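Gamage Brotkorb No. 20, rechteckig, Weide

Artikelnummer 1372-W
Lieferbar ab Lager Bromville

Es gibt Körbe, die wollen mit aufs Picknick, und es gibt den No. 20. Der will auf der Küchentheke stehen und in Ruhe gelassen werden. Er hat keinen Deckel, keinen Henkel und kein Futter mit aufgedruckten Hühnern. Wir werden gelegentlich nach den Hühnern gefragt. Die Antwort bleibt dieselbe.

Geflochten wird der No. 20 in Gravorthorpe aus geschälter Weide, die im November geschnitten wird und danach den Winter über stehen darf. Wer schon einmal einen Korb aus zu junger Weide besessen hat, kennt das leise Knacken, mit dem er sich im zweiten Sommer verabschiedet. Der Boden ist enger geflochten als die Wände, damit die Krümel vorerst im Korb bleiben. Vorerst heißt: bis jemand ihn anhebt.

Was hineinpasst
Ein Zweipfünder quer oder zwei Baguettes, sofern man bereit ist, sie zu halbieren. Brötchen für einen Frühstückstisch, an dem sich alle einigermaßen beherrschen. Auch Obst, Zwiebeln, Post und die Schlüssel, die eigentlich ans Brett gehören. Getragen haben wir darin schon 900 Gramm Walnüsse und eine beleidigte Katze, Letztere nicht weit.

Technische Angaben
Material: Weide, geschält, unbehandelt
Form: rechteckig, offen
Länge: 38 cm
Breite: 26 cm
Höhe: 11 cm
Gewicht: rund 300 Gramm, je nach Laune der Weide
Rand: doppelt eingeschlagen
Herkunft: Gravorthorpe

Die Maße schwanken um einen Zentimeter. Wer ein Regalfach hat, das auf den Millimeter passt, nimmt bitte vorher das Maßband und nachher den Korb von Cosulgate. Der ist aus Draht, sehr gerade und uns herzlich unsympathisch, aber er hält sich an Zahlen.

Pflege
Ausbürsten genügt. Einmal im Jahr darf der Korb kurz unter die Brause und danach im Schatten trocknen, auf keinen Fall auf der Heizung. Die Spülmaschine überlebt er nur seelisch. Öl, Wachs und Klarlack sind nicht nötig; Lack macht die Weide spröde und riecht noch wochenlang nach Baumarkt. Kleine abstehende Enden schneidet man mit einer Nagelschere schräg ab. Ziehen hilft nicht, auch wenn die Versuchung groß ist.

Mit der Zeit dunkelt das Geflecht nach, von Stroh über Honig bis zu einem Ton, den unser Katalog früher »antik« nannte. Das Wort haben wir gestrichen, nachdem jemand den entsprechenden Preis bezahlen wollte. 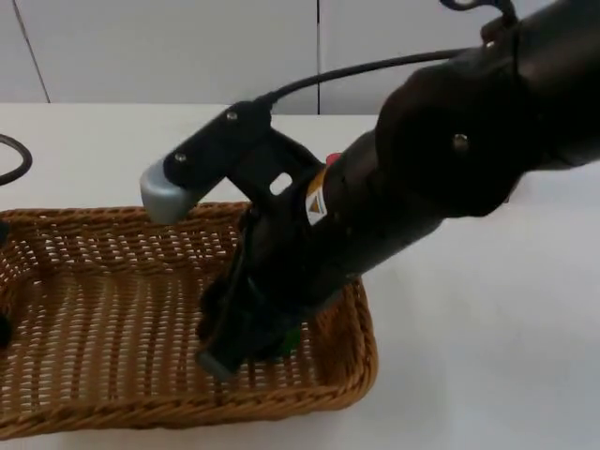 Passendes Zubehör
Einlegetuch aus Leinen, naturfarben oder grau, waschbar bei 60 Grad. Es fängt Mehl und Krümel auf und wird erfahrungsgemäß nach drei Wochen als Geschirrtuch zweckentfremdet. Deshalb verkaufen wir es im Doppelpack. Filzgleiter für empfindliche Tischplatten liegen dem Korb bei, selbstklebend, vier Stück.

Größen
Den No. 20 gibt es nur in dieser Größe. Der kleinere No. 12 ist rund und für Eier gedacht, der größere No. 40 fasst Kaminholz und hat zwei Griffe. Ein quadratisches Modell war angekündigt und ist es immer noch.

Versand und Rückgabe
Der Korb kommt im Karton, ausgestopft mit Papier. Rückgabe innerhalb von 30 Tagen, gern mit Bürste behandelt, ungern mit Rosinen. Ersatzweide für Reparaturen legen wir auf Wunsch kostenlos bei, eine Flechtanleitung ebenfalls. Sie umfasst acht Seiten und setzt Geduld voraus, die wir nicht mitliefern können.

Stand der Angaben: 27. Mai 2025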